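Opinion | Home and Garden | Letters and Views

Keep the wallpaper
By Gerrit Buthelezi
2 Nov 2025

My sister-in-law bought a house in Grarkesness in February and had the wallpaper off the walls before she had unpacked a kettle. It was a brown trellis pattern with birds in it, and under it was an older paper, green, and under that one older still. She took them all down to bare plaster and painted the lot off-white. It looks clean. It also looks like every other house on her street that has changed hands in the last 4 years.

I think people should leave old wallpaper alone for a while. A year would be enough. Live with it through a winter, eat your dinner in front of it, and then decide.

The usual case against it is that it dates a room. I accept that. Paint dates a room too, and quicker. The grey that everybody used a few years ago already looks like the inside of an office, and it had no birds on it to make up for that. A patterned paper at least tells you somebody stood in a shop and picked it. They may have picked badly, but they had a view.

There is also the cost. A decorator in Flendmont quoted me £1000 to strip and skim one bedroom, and that was before any paint. The paper I wanted rid of was faded roses, put up by the previous owner for her daughter. I didn't have the money, so the roses stayed. I now like them, and I would be sorry to see them go.
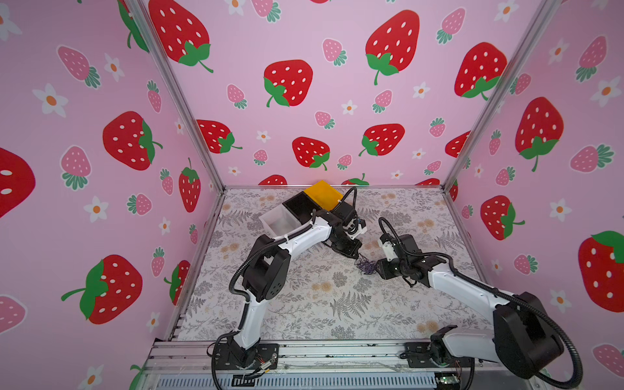

Photo: Fludeo

Pink papers with fruit and flowers get the worst of it. They are called childish, and grown men in particular seem to feel they can't be expected to sleep near a strawberry. I have never heard anyone explain what harm the strawberry does. We put flowers on plates, curtains and ties without a second thought. On a wall they are suddenly an embarrassment, to be dealt with before visitors come.

I know some paper has to come down. If there is damp behind it you need to get at the wall, and if it has been painted over in gloss it is probably past saving. I spent 8 evenings scraping my own hallway for that reason and didn't enjoy any of them. But sound paper, properly hung, keeps for decades if you wipe it now and then and stop the dog leaning on it.

My sister-in-law has since asked whether I kept any of the bird paper when I helped her clear up. I did. There is a piece the size of a tea tray in my shed, and she is welcome to it.

Comments (4)

Gerrit Maluleke
We stripped our front room and found the wall was mostly held up by the paper. Wish I had read this first.

plasterer_dan
A year is fine unless it's woodchip. Woodchip goes on day one.

Mofokeng
My gran had strawberries all over her kitchen, red on cream. I'd pay good money for a roll now.

hallandstairs
Disagree. I lived with orange circles for two years and hated them every morning. Paint is cheap and you can change your mind.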